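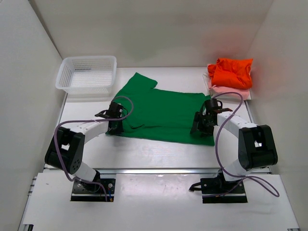
Subject: Re: [wulov-household] Folding big green things so they stay folded
Date: Jan 5, 2019

Dear all,

Thank you for the many answers about my shelf. It is 220 mm high between the boards, so a pile which leans a little already touches the one above. I have tried your advice with the green garment, which is the most difficult piece I have. The orange-red one, the pink and the white are in a stack at the side, and the basket is empty.

My problem remains the creases. When I spread the green cloth I think it is flat, and then I find a long fold in it which I did not put there. If I fold over it, it stays until May.

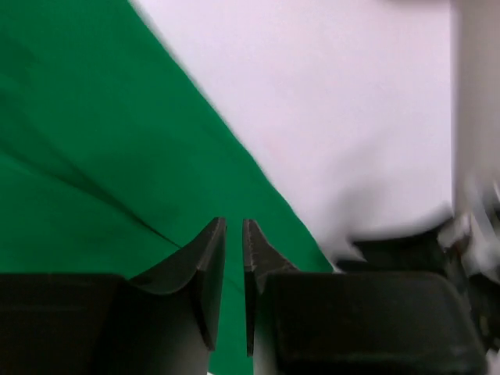

Kacper Kaczmarczyk wrote:
> I would not fight with every crease. Pull the cloth gently at
> two opposite corners, wait a moment, and let it down again. Most
> of the small ones go away. The iron is for shirts you wear
> tomorrow, not for things that go on a shelf.
>
> Also, please fold the sleeves first. Many people begin with
> the body and then the sleeves come out at the side like ears.

I agree with the sleeves. About the iron I am not so sure – my mother ironed even the kitchen towels, and I still feel a bit guilty when I don't.

The order I follow now is this:

1. Clear the table and wipe it. Mine is white, and every thread from a dark pullover is visible on it. I used a Gestonano cloth before, but a damp cotton rag does the same work.
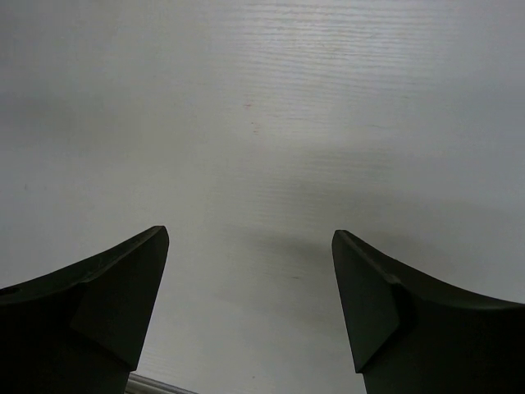
2. Spread the piece with the long side from left to right. Smooth it from the middle to the outside with the flat hand.

3. Lay the sleeves in. If one points upwards, bring it down before you touch anything else.

4. Fold in half, then in three. The finished packet must be narrower than the shelf is deep.

5. Put it under the lighter pieces. I did the opposite for years and the pile always fell.

One question is still open. Does somebody fold hoods inside, or do you leave them on top? With the hood inside my packet becomes too thick in the middle, and on top it looks untidy. The archive of the list has over 2000 messages and I found only one about hoods, from Sequeira, without an answer.

With kind regards,
M.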